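Review: The Purnetti Memorial Book and Obituary Writing Kit

Reviewed for the Esalness Family Services Library by Chrysanthi Kalogeropoulos 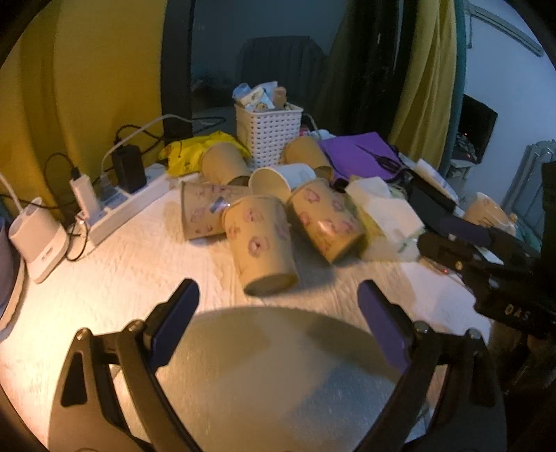
The Purnetti kit is intended for families who must prepare an obituary, a funeral program and a guest register within a few days of a death. It consists of a hardbound register, a printed workbook, a packet of program stock and access to an online page where the finished notice may be stored. The library purchased one set for its reference shelf and lent a second to three families over the winter. Their comments are included with their permission.

The workbook is the strongest part of the set. It opens with a plain record sheet covering full name, birthplace, parents, schooling, military service, employment, marriages and survivors. The order follows that of most newspaper notices, and a completed sheet can be turned into a short obituary with little rewriting. Separate pages are provided for step-relatives, former spouses and relatives who died earlier, matters over which families often disagree. Benedetta Pace, who used the kit after the death of her father, reported that the page on survivors settled a question about the listing of half-brothers that had occupied the family for an entire evening.

Guidance on length is sensible. The workbook gives two model notices, one short and one long, and advises the family to ask the newspaper for its rates before writing the longer one. It does not explain that many papers charge separately for a photograph, and this should be added to a later edition.

The register is well made. It has 80 ruled pages, sewn and not glued, and it lies flat when open. The lines are spaced widely enough for older guests, although the column for addresses is narrow. Sotiris Raptis noted that visitors at his mother's service wrote across two rows, so that several entries were difficult to read when the time came to send acknowledgments. A register of this quality ought to allow more room.

The program stock is less satisfactory. It is heavy and pleasant to handle, but the fold is not scored, and the sheets cracked along the crease when folded by hand. Families with access to a print shop will have no difficulty. Others may prefer to buy lighter paper locally.

The online page was tested from a library computer and from a telephone. Text can be entered without trouble and corrected afterward – a useful feature when a service time changes. The limit of 1720 characters is too low for a full life history. Masanobu Hattori found that the notice for his wife, which the newspaper had accepted without change, had to be shortened before the page would save it.

Instructions are given in English only. The type is large and the wording is courteous throughout, with none of the forced cheer found in some products of this kind.

The kit is recommended for the workbook and the register. Libraries and funeral homes that already supply printed programs should ask whether those two items may be ordered separately. The reference set may be consulted at the Esalness desk during opening hours, and the lending set may be reserved for a period of 3 weeks.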